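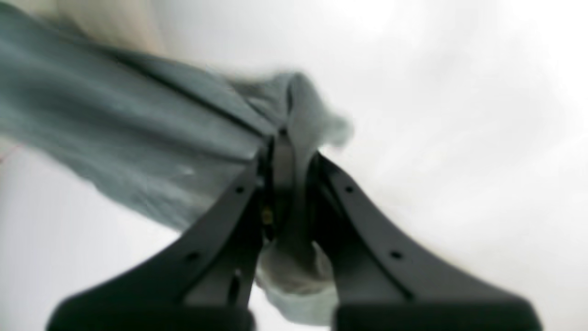 Does a folding robot mean fewer people on the folding tables?
So far it's meant the same people doing different parts of the job. At Kavanagh, the commercial laundry I visited, the folding team is still the size it was in June, and the hours have moved over to sorting, checking and mending.

I got that answer from the woman who runs the folding floor, and I'll admit I went in expecting something gloomier. She's been in laundries for 16 years and started on the hand tables herself, so I asked what she thought when she first heard about the Plikar trial.

"I thought, well, that's my knees saved and my job gone," she told me, laughing. "I was half right, anyway."

Shirts and tops are the hard bit, she says. Sheets and towels have gone through machines for years, but a T-shirt has sleeves and a neck and it flops about. The Plikar bench has two arms and does a garment at a time, and she still winces when she watches it.
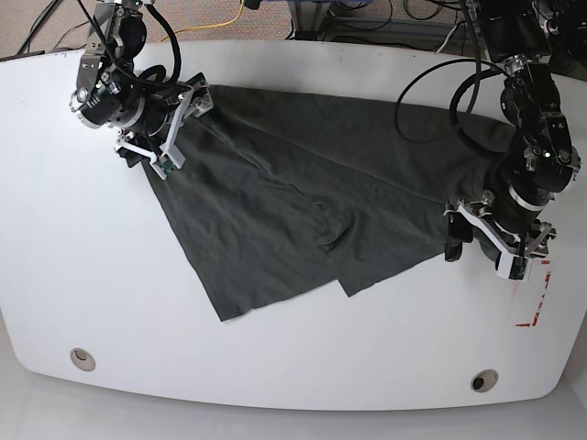 The Plikar bench at Kavanagh with a dark top across the table.

"You want to reach in and do it yourself," she said. "Everyone does, the first week. You stand there going, no, the other corner, the other corner!"

I asked how fast it is. Slow! A good folder on her floor gets through 142 tops in an hour, and the bench isn't anywhere near that — she wouldn't give me its figure, but she did pull a face. What she likes is that it can be left with the dull loads while her team gets on with the returns pile, which used to wait until everyone was tired.

The change she hadn't planned for was the talking. With the hand tables, 2 people stood opposite each other all shift and chatted. Now one of them might be over at sorting, and some of the older hands miss it. She's moved the mending table closer so people can at least shout across.
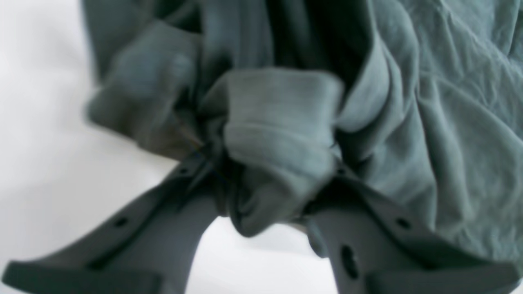 What the team asked for

Training, mostly. A few of them have learnt to set up the bench and restart it when it gets in a muddle, and that comes with a better hourly rate (she fought for that one, and you can tell she's still pleased). They also wanted it in writing that nobody's speed would be compared with the machine's. That took longer, but it's pinned up by the clocking-in machine now.
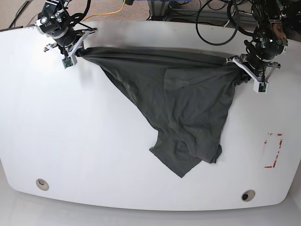 Both arms on a T-shirt, one at each upper corner.

And would she have it taken out, if she could? She thought about that for quite a while. "No," she said. "But I'd want to be asked before they bring in another one."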